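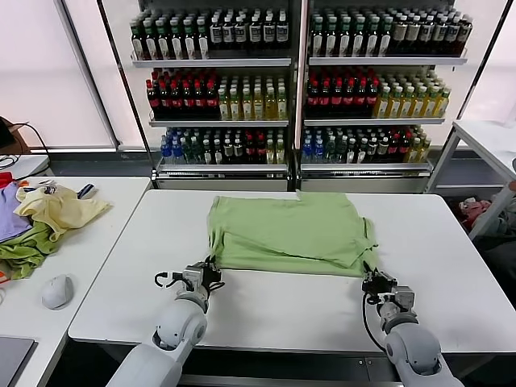

Fluretow shirt-folding work: progress report for December

Prepared by Aisling Breathnach for the Herath fund
December 9, 2020

1. Where we are

The period was spent on recording demonstrations of folding T-shirts by remote control. The target in the work plan was 70 usable demonstrations per operator before the first round of training. Both operators have passed that figure, and the set now stands at 691 recordings after checking. A further 43 were thrown out, mostly for dropped video or for a fold that the operator gave up on part way.

Recording was done at the Plodley site. The drinks shelves used for the earlier picking work have stayed up behind the folding table, so the background is the same as in the first project. We would like the later recordings to include a plainer background as well, and have put this in the plan for the next period.

2. How the demonstrations are made

The operator drives both arms at once from a pair of hand controllers and watches the view from the robot's head on a screen. Each recording starts with one shirt on the table and ends when the operator lets go of the finished bundle and moves both arms clear. We keep the arm positions, the opening of the hands and the head video, all stamped with the same clock.

Nuanchan Saithong wrote a one-page guide for operators in the first week and has revised it twice. The main changes were:

Take hold of the two near corners before lifting anything.
Keep the hands level during the lift. If one side rises first the sleeve swings under and the fold has to be done again.
Do not correct a fold more than once. Finish it and mark the recording as poor.

The last point has made the data more even. Before it was added, some recordings ran to three times the normal length while the operator tidied one edge, and the model would have had a good deal of tidying to learn from and not much folding.
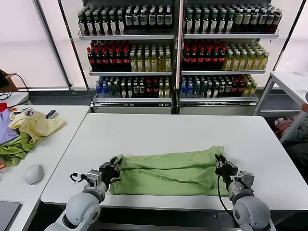
Thin cotton is still the hardest part. The operators have no sense of touch through the controllers, and with a soft shirt it is easy to take hold of one layer where two were wanted. They can usually tell from the video once the cloth starts to move, but by then the recording is often spoiled. Nuanchan has asked for a simple grip-force reading on the screen. Lorix have quoted for this and the cost can be met from the equipment line.

3. First training run

We trained on the early recordings only, as a check that the files were sound. The arms reached for the correct corners on most attempts and completed the first fold on a few. The second fold did not work. We had not expected it to at this stage, and we do not propose to report a success rate until the full set has been used.

4. Problems and delays

We lost 5 working days to a faulty cable on one wrist. The part has been replaced and we now keep a spare on site. The end date is not affected.

5. Next period

Train on the full set and test with shirts that were not in the recordings.
Fit the grip-force display, subject to your approval of the Lorix quote.
Record a smaller set against a plain background.
Begin long-sleeved garments, if the tests on T-shirts go well enough.

We need a decision on the quote before the site closes for the holiday. Spending to date is within budget and the figures are in the attached sheet.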